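Home | Instruments | Rain and Evaporation | Calibration | Downloads | Contact

Print this page | E-mail this page

Vostdale 612 Tipping Bucket Rain Gauge

The Vostdale 612 measures liquid precipitation at unattended sites. Rain enters a funnel with a machined rim, passes a removable debris screen and drains through a siphon onto a two-chamber bucket. Each tip closes a reed switch and is registered by the logger as one pulse. The siphon delivers water to the bucket at a steady rate, so the error normally seen in heavy rain is kept small without correction in software.

The body is UV-stabilized plastic on a cast aluminum base. Three leveling screws and a bubble level are reached by lifting off the outer cylinder. The bucket pivots on jewel bearings and needs no lubrication. Do not oil the pivots - oil collects dust and changes the tip point.
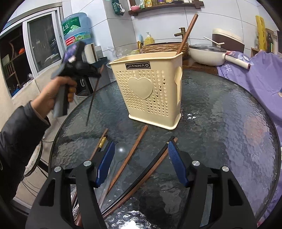 Output is a dry contact closure, compatible with the Tredau logger series and with most third-party loggers that have a pulse input. A second reed switch is fitted as standard and can feed a separate display or telemetry unit. The gauge itself draws no power. The supplied cable is 12 meters long with tinned ends. Longer runs are possible with shielded cable, but a surge protector should be fitted at the logger end.

Siting

Mount the gauge on a firm, level surface, away from walls and trees. As a working rule, the distance to any obstacle should be at least twice the height of that obstacle above the rim. Roof mounting is possible but usually gives low readings in wind. For exposed sites the Whitcombe wind screen is available as an accessory and bolts to the same base plate.

Maintenance

Inspect the screen and siphon every 6 months, more often under trees or near farmland. Rinse the bucket with clean water only. Check the level after every hard frost. The calibration screws under the bucket are sealed at the factory and should not be turned in the field. Gauges for recalibration are received at the workshop from Monday on, marked for the attention of Edeltraud Albers. A certificate is returned with each unit.

The 612 is not heated. Where snow is expected, order the 612-H, which adds a thermostat and funnel heater and requires a separate low-voltage supply. The two versions share the same base, bucket and switches - spare parts are interchangeable except for the funnel.

Supplied with: gauge, cable, debris screen, hex key, mounting bolts, calibration certificate.

Accessories: wind screen, bird spikes, pole adapter, spare siphon.

Print this page | E-mail this page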